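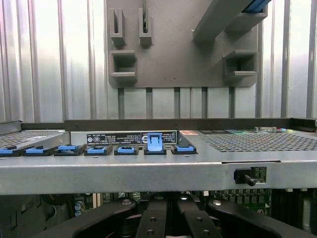
Emmett Halvorsen wrote to me after my last piece and said that a robot for opening servers was a silly thing to be excited about, that any teenager with a screwdriver could strip one over a lunch break, and that he would believe in the idea when somebody showed him one that could cope with a bent lid. He added that he had been hearing about machines like this for most of his working life and had yet to meet one he'd want at the next bench.

I like Emmett's letters, and he's right about the teenager. I was more or less that teenager. But I've now had a Wanska kit working in our refurbishing shop in Illow since November, and I'm going to disagree with him at some length, because I think he is measuring the wrong part of the job, and because I've enjoyed this machine more than anything we've bought in years.

First, what you get. Domow sell the Wanska as a kit, so it arrives as an arm, a gripper, a small camera for the wrist, a controller and a great deal of foam. You supply the bench and the patience. The software is called Alcantara and it is a subscription, which I grumbled about and still do (more on that below). It does no soldering and it doesn't test anything. What it does is go over the outside and the upper workings of a rack server, find the things that move, and move them: latches, levers, thumbscrews, drive carriers, that family of parts. Then it lifts out what can be lifted out and puts it in a tray.

If you've never refurbished servers, you may wonder how much there can be to say about latches. Oh, there is plenty! Every maker has a different opinion about how a lid should come off and how a fan should be held down. Some latches slide, some flip up, some want a pinch and a pull together. Colour helps a bit. A lot of the parts you're meant to touch are blue, and on a chassis like the one at the top of the page you can see how nice that is for a camera, a whole row of blue in a lot of grey metal. Then there is the black fitting tucked into a cutout near the edge, and that is where a tired person at the end of a shift breaks a fingernail or a lever.

So the interesting question for me was never whether a robot could open a server. It was whether it could tell a latch that is up from a latch that is down, and do something sensible about it. This sounds like nothing. It is the whole job. If a latch is standing up and you treat it as closed, you push it the wrong way and now you have a snapped piece of plastic, and the board it held is worth less. The Wanska looks before it touches. It takes a view from the wrist, decides which of the row is raised, and goes for the next one accordingly. When it isn't sure it stops and puts a question on the screen with the part ringed, and one of us taps yes or no. I found that irritating for two days and have been grateful for it ever since.

Emmett's bent lid

We ran a proper trial, since I knew he would ask. We put 66 servers through, taken as they came off the pallet, with no picking out of the pretty ones. Of those, 34 went from start to finish without a person doing anything except setting the chassis down and taking it away. The rest needed help of some kind. Mostly it was a tap on the screen. Sometimes it was a hand on the metal, and yes, Emmett, the bent lids were in that group, every one of them. It can't feel that a lid is binding on one side the way you can through your palms. It pulls, it notices that the pull is harder than it should be, and it lets go. Then it waits for you, looking (I know it isn't looking) a bit sheepish.

I can see how a person would read that and say, well, half. Half is a poor mark. I read it differently. A kit that gets half of a mixed pallet through alone, and is honest with you about the others, changes the day of the person standing next to it. Our people used to spend the morning doing the same flick of the thumb over and over. Now they spend it on the awkward ones, which are the ones they're good at and the ones they talk about at tea. I did not have to persuade anybody. The complaint I get these days is that the arm has gone quiet and could someone please load it.

What it's like to live with

Slow! I should say so plainly. The first time you watch it cross over a chassis to reach a lever you could have flipped with your elbow, you will want to push it out of the way. It comes in low, the two fingers angled towards each other, and creeps. A person is quicker on any single latch, and I don't expect that to change soon. The machine makes up ground by not going off to find its glasses.

The gripper is the best bit of the design as far as I'm concerned. The fingers are curved, so they'll get behind a flat tab that a pair of straight jaws would skate off. Ours has picked up scuffs and doesn't seem to care. The body between the fingers is plates and small screws, and you can get at the screws with an ordinary driver, which meant I had it apart on the first evening for no good reason except wanting to. It went back together. I'm fond of any product that will put up with that.

The camera is less of a joy. It's small and it's close to the work, which is just what you want when it's peering at a row of fittings, but it does mean the fingers are always in the way of the lower part of its view. The software knows this and shuffles about to see round them. I'd still like a second camera up above, and when I asked Domow about it I was told it was being thought over, which is the sort of answer I give my own customers.

Lighting matters more than the manual admits. Perforated metal is hard on a camera, all those little square holes, and with a lamp in the wrong place the bright edges and dark holes confused ours into stopping again and again over a vent that had nothing in it to open. We moved the lamp and most of that went away. Stickers are another thing. Shiny labels throw glare, and the print on some of them is so small that I wouldn't buy the kit in the hope it will read your stock labels for you. We still scan those by hand with a proper reader.

Spend an afternoon on the tool holders, too. The kit gives you a choice of little pockets and sleeves and lets you decide what goes where, and we put them in a silly order at first and had to do it all again.

The money, and the grumble

Alcantara costs us 1,000 pounds a month. For a shop our size that's a real number, and it goes out whether the arm has had a busy month or sat under a dust sheet. I don't love it. I would much sooner pay once, own the thing, and pay again if I wanted the new version. Domow say the fee covers the library of chassis types, and to be fair to them the library does grow. A storage unit that baffled it before Christmas went through quite happily by the end of January. Still, if the firm were to fold, I'm not at all sure how much of my clever arm would carry on being clever, and I'd like that written into the contract in words I can understand. I've asked. If you're thinking of buying, please ask as well, because two of us asking is better than one.

There's a wider grumble under that one. A great deal of kit in our trade is thrown into the shredder whole, good memory and all, because taking it apart by hand costs more than the parts bring in. That's a miserable sum and I've done it many times with the calculator upside down hoping for a nicer answer. A machine like the Wanska nudges the sum. It does so by a small amount, one server at a time, and a monthly fee nudges it straight back. Bring the fee down and there are dozens of little outfits like ours who would start saving boards that now go in the skip. I would happily see Domow sell twice as many at half the price, and I've told them that too, and they were very polite.

Back to the letter

I don't think Emmett is wrong to be fed up. He has been sold a lot of futures. My own shelf has a label printer on it that was going to change my life. But I'd ask him to come to Illow and stand at the bench for an hour, with a mixed pallet, and bring his worst lid. He can watch it fail at that (it will) and then he can watch it do the next four without being asked, and I'd be interested to know which of those he talks about on the way home.

As for the teenager with the screwdriver, ours started on a Saturday job and now writes the notes we send back to Domow when the arm gets a latch wrong. They're good notes. The last lot came back with a fix in them, and she has printed it out and stuck it to the side of the controller, over the bit where the serial number is, so I shall have to peel it off next time I ring for support.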